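Teaching by showing - notes for week four
Robot Handling module, taught by Gudrun Hollmann and Tin-yau Wan

Read these before the practical. The slides only carry the headings, and the part on recording is not in the textbook.

1. Two ways of showing

In the first way you take hold of the arm and move it yourself. The motors are set to hold up the arm's own weight and nothing more, so it goes where you push it. The controller writes down the joint angles as you go. This is usually called kinaesthetic teaching, or hand guiding.

In the second way you stay away from the arm and drive it from something else: a second, smaller arm, a hand controller or a keyboard. This is teleoperation. The commands you send and the position the arm reaches are both recorded, and they are not always the same. There is a short delay, and the arm will stop at its limits even when your hand does not.

Hand guiding is quicker to learn. Most people can do a fair pick and place within a few minutes. Its weakness is that your own hands and sleeves get into the camera picture, and they will not be there when the robot works alone. Teleoperation keeps you out of the picture but you lose the feel of contact, and beginners tend to press too hard on the table.

In this module we use teleoperation in the simulator first (Drunis, on the lab machines) and hand guiding on the real arm from week six.

2. What counts as a demonstration

One demonstration, or episode, runs from the moment you press record to the moment you press stop. It should hold one complete attempt at one task. If the task is "pick up the blue die", the episode begins with the gripper open and clear of everything and ends with the die lifted and held still. Do not add a second pick at the end because the first one went well.

Say which object you mean in the task label and use the same words each time. "Blue die", "blue cube" and "the blue one" are three labels as far as the software is concerned. Last November we had to relabel 801 episodes by hand for this reason.

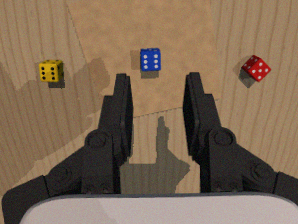 Approach from a little way off, slow down as you come near, and line the fingers up with two opposite faces before closing. A cube turned at an angle to the gripper needs a turn of the wrist first. If you close on the corners the cube will twist or jump, and the learner will copy that too.

3. Keeping the set varied

A learner that has only seen the target in one place will reach for that place. Move the objects between episodes. Change which colour is the target, turn the objects, and change the lighting setting as well - hard shadows on the table can confuse a camera policy more than you would expect.

Start positions matter too. Begin from at least three different arm poses. Include a few episodes where you start badly, off to one side, and correct yourself on the way in. These recoveries are useful. An episode where you drop the object and give up is not, and should be marked as failed and left out of training.

4. How many

For the single pick task, the Clovutach set used in the lecture has 1364 episodes after cleaning, from 2852 recorded. The rest were failed, mislabelled or cut short. You will not need anything like that. Each pair should hand in 19 good episodes, which takes about an afternoon the first time.

5. Checking your own recordings

Play each episode back at normal speed before saving it. Look for long pauses at the start (trim them), sudden jumps in the path (usually a lost connection, delete and repeat) and the gripper closing before it has reached the object.

Svenja Böttcher's replay script is in the course folder. It sends the recorded commands to a fresh copy of the simulator with the objects put back where they were. If the pick fails on replay, keep the file but tell us in your notes.

6. For the practical

Bring the signed safety sheet. Work in pairs, one driving and one on the record and stop keys, and swap halfway through. Hand in the episode folder and one page of notes saying which starting poses you used, what you varied and what went wrong.

Reading: Harms handout, sections 2 and 3. Section 4 is for the exam only.

Questions about the lab machines go to Jannik Schmieder.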